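Site visit: Mameo basket-handling kit at Saltcombe
6/28/24 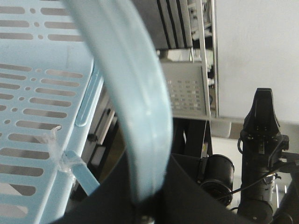
Mameo sells the kit as an add-on for arms a customer already owns: gripper, wrist camera, mounting plate and a software license for one workstation. I went to the Saltcombe demo room to see whether it could take over basket transfers on our Ernmont line. Ewan Moffat ran the session.

The task was picking up a plastic basket by its handle and setting it down at a marked position. We ran 40 transfers with the baskets empty. Two failed, both at the grasp, and the operator restarted the arm by hand each time. Mean cycle time was 13 seconds, against the nine in the brochure. Moffat put the difference down to the speed limit set for visitors.

Wrist camera placement needs attention. At close range the handle passes right in front of the lens and blurs, so the grasp point has to be fixed earlier in the approach. The Sarmiento controller allows this, but the setting is buried on page 302 of the manual.

Loaded baskets were not tested. Moffat will quote for a trial unit with delivery in November. I have asked for the payload curve and a spare set of finger pads to be included.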